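Handheld grippers: left one stopped closing halfway through a session - anyone else?

Kirkley Robotics Users' Board > Faults and Safety > Handheld and wearable kit

marrowfat_jim
Posted April 24, 2021

Hello all, long post coming, so put the kettle on. We use a pair of handheld grippers for recording tasks (the kind you wear over both hands, with the marker cubes on top) and we've been getting on very nicely with them until now. Mostly it's kitchen things - spoons, cups, lids, the odd jar.

On episode 461 the left jaws stopped closing fully. The trigger felt normal under the finger, the light on the cube stayed on, and the software carried on recording as if all was well. The logged jaw width, though, stuck at 41 mm and stayed there whatever my colleague did with her hand. We only found out in the evening, when I sat down to look through the day's work and saw a whole run of spoons being picked up by a left hand that never, on paper, closed at all.

What worries me more is the second part. When she took it off, the wrist end of the left one was warm. I wouldn't say hot, but warmer than the right one by a fair bit, and she'd had it on for most of the afternoon. Has anybody seen the two things together? I'd like to know whether I'm chasing one fault or two.

tansy_b
Reply 1

Oh, poor you, that's a horrid thing to find at the end of a long day. We had the stuck width in our lab at Jokavbridge last spring and it was the little connector on the encoder lead. It works itself out a hair at a time when people turn their wrists over, and the software keeps the last good number instead of complaining. Push it home, put a dab of hot glue on the shell, and carry on. I don't remember ours getting warm, but then I don't think any of us thought to feel it.

Renaud
Reply 2

I'd be careful with "push it home and carry on" when there's heat involved, and I say that with great fondness for Tansy, who has got me out of trouble more than once. A loose data lead doesn't warm anything up. A tired power lead does. If it's warm at the wrist end I would stop using that gripper today and look at where the cable goes in. Ours had a nick in the outer sleeve exactly where it bends, and you couldn't see it until you straightened the cable out under a good lamp.

What are you powering them from, and how does the cable run?

marrowfat_jim
Reply 3

Thank you both. Power comes off a strip on the floor and the cable runs up to the wearer. It does get walked on, I'm ashamed to say. We tell people to mind it and they do mind it for the first ten minutes, and then they're thinking about the spoon, quite rightly, and not about their feet.

It's been taken out of service since this morning. I've put a label on it so it doesn't get picked up by mistake.

tansy_b
Reply 4

Fair point from Renaud about the heat, I'll take that one on the chin. I still think the stuck reading is the connector, mind you. Two faults on one gripper isn't so strange if the same cable has been trodden on and tugged. One tug can loosen the plug at one end and bend the power wires at the other.

old_gantry
Reply 5

Am I the only one who thinks the real fault is in the software? Leads come loose, they always have and they always will. A reading that doesn't move at all while the trigger is moving ought to set off a beep at the very least. You lost an afternoon because the program was too polite to mention it. I'd spend my energy there and buy a new cable for the price of a sandwich.

Renaud
Reply 6

A beep wouldn't have cooled anybody's wrist, though. I agree the check should be there, but I'd put the person wearing it before the data every time. If the cover had been shut tight over a bad joint, you might have had a burn to write up as well as a day's recording to throw away.

old_gantry
Reply 7

I didn't say ignore the heat. I said fix the thing that hid the problem. We can do both, surely.

Agathe Rey
Reply 8

Good evening, I look after the wearable kit at Joninent and I have been reading this with a lot of sympathy. Both of you are right, I think. We keep 3 pairs going and this is what we changed after a very similar week.

Floor cables are routed behind the wearer and clipped at the belt, with a loop of slack, so a foot on the cable pulls the belt and leaves the gripper alone.

Before every session the wearer opens and closes each hand five times while a second person watches the numbers on the screen. It takes less than a minute.

At every break the grippers come off and the wearer feels both wrist ends with the back of a bare hand. If one side is warmer, it is unplugged at the wall first and discussed afterwards.

We also wrote a small check that stops recording when the width hasn't changed for twenty seconds. It annoys people. In 1,063 episodes since then it has caught two loose plugs and one person who had gone to answer the telephone.

marrowfat_jim
Reply 9

Agathe, that is enormously kind, and I'm stealing the belt clip straight away. I had the cover off after tea and everyone gets a prize: the encoder plug was sitting proud on one side, and the power lead had gone soft and slightly brown just inside the cable entry. So it was two faults after all, and I owe Tansy and Renaud a biscuit each.

I'm replacing the whole lead and keeping the old one in a bag to show new starters. Old_gantry, I'm adding the beep too, before you write in again! What I still haven't decided is what to do with the episodes before 461. The width looks sensible in those, but if the plug was creeping out for days I'm not sure how far back I trust it, and I'd rather bin a few good ones than keep bad ones. My plan is to go through them by eye, starting with the spoon work, as that's where the left hand has to close tightest, and I'll come back and post what I find once I've got through the first batch.

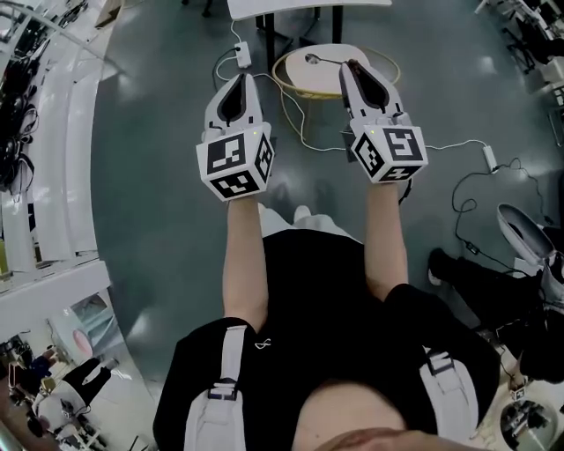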